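Restroom cleaning robots on the night shift: what changes for the staff?

Posted in Facilities and Building Services, Thursday 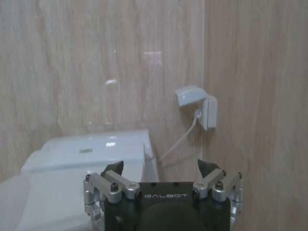

Does a cleaning robot cut the number of people needed on a restroom crew?

In the first year it usually changes the tasks and the shift pattern before it changes the headcount. Any reduction tends to come later, through positions left unfilled.

I supervise custodial work at a four-building office site called Quintana. The cleaning contractor, Cerano, wants to bring in a wheeled unit with one arm for the restrooms, starting in June with the ground floor of one building. There are 51 stalls in the trial area, all private rooms with a door, a toilet and a sink. The proposal covers cycle times and chemical use in detail. On staffing it has one paragraph, which says employees will be "redeployed to higher-value tasks." My crew is 10 people across two shifts and they have asked me what those tasks are. I would like to hear from anyone who has run something similar for longer than a demo. Specifically: who responds when it stops, who signs the cleaning log, and whether job descriptions had to be rewritten.

ground_floor_ops

Paloma Kapoor
Facilities systems, 3 replies in this category

We ran a comparable setup at Plametard for a full year. Taking your items in order.

Stoppages. The unit stops and waits whenever it cannot finish a step. In our first month we logged 746 stops. By month six we were at 81 a month and it stayed near that level. The common causes were a door not fully open, an item left on the floor, and a cord or hose in the path of the arm. Each stop needs a person who is trained to clear it, and that person has to be close. We tried covering two buildings with one attendant and went back to one per building within weeks. Walking time was eating the savings.

Logs. Do not let the machine's completion record serve as the cleaning log. It records that a routine ran. It does not record that the room was inspected. We kept the paper sheet on the door, signed by an attendant after a visual check, and stored the machine record separately. When there was a complaint, the two together settled it quickly.

Job descriptions. Yes, they had to be rewritten, and we did it too late. Attendants were clearing faults, swapping pads, refilling tanks and reporting damaged fixtures for four months on the old custodian grade. HR then created a "cleaning systems attendant" grade with a higher hourly rate. Back pay was negotiated and it took a while. Get the grade agreed before the trial begins.

What changed for people day to day: less bending and scrubbing, more walking and more interruptions. Shoulder and back complaints went down. Several attendants disliked the alerts, which came to a wrist pager and could not be silenced for more than five minutes. We changed this so alerts were held during breaks. Ask for that setting in writing.

Nobody was laid off. Two people left during the year and one was replaced. Your crew will want to know that the second position was not filled, so I would be direct with them about it.

One practical item: have somebody survey every room for outlets, loose cables, low shelves and odd fixtures before routes are taught. We did ours after, and had to redo a good part of the routes.

tallgrass_84

Our building got one and the night guy hates it. It's slow. He can do a whole floor while it does three rooms, but it doesn't get tired I guess. Check who pays when it breaks a dispenser. Ours was in the contract as the client, meaning us.

Macarena Marín
Shift planner

I agree with most of Paloma's answer but would add two points on scheduling.

First, the machine pulls work toward the hours when the rooms are empty. At Pumero the contractor moved the start from 6 p.m. to 10 p.m. to get longer runs without interruption. Three of our people had bus connections that did not work with the new finish time. The change was presented as a technical setting, so it never went through the normal notice period for a roster change. Treat any change to the run window as a roster change.

Second, keep manual cleaning in the rotation. We had attendants who did only fault response for half a year. When the unit was out for repair for nine days, they were slower at the manual routine and the supply carts were not stocked for it. We now assign each person at least one full manual shift per week. It also gives you a baseline to compare against when the contractor reports performance.

On "higher-value tasks," ask for a list with hours against each line. Ours came back with window ledges, meeting room resets and consumables inventory. Two of those were already being done by another team.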